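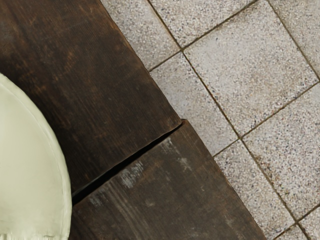
Cream on dark wood boards.

1/ Notes on sizing a table runner for a long dining table. Desta Beyene asked, so I'm posting the method.

2/ Measure the table length, add the drop at both ends. I use 5 inches per end. Less than that looks like a mistake on a dark top. 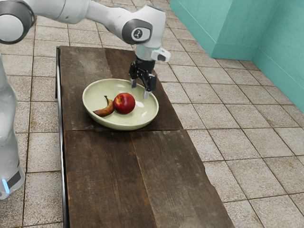 3/ Width should be a third of the table or slightly under. The Endarard linen runs narrow, so check it before you cut the tags.

4/ Prewash. The Stoltisby cotton lost 2 inches in length on a warm cycle - the Amin weave lost none.

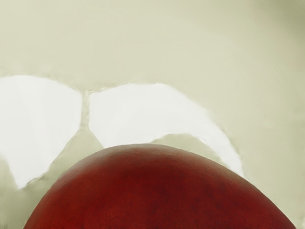 5/ CENTERPIECE HEIGHT

Keep it under a foot so people can see across. Low bowls work. Taper candles are fine, they're thin.

6/ Spacing: leave 30 inches between candle groups. Closer than that and serving dishes have nowhere to go. 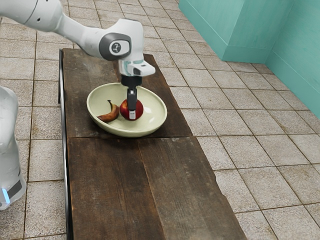
Red apple, dark table.

7/ Terkthorpe restocks the wider runners in June. I'll post measurements once I have one.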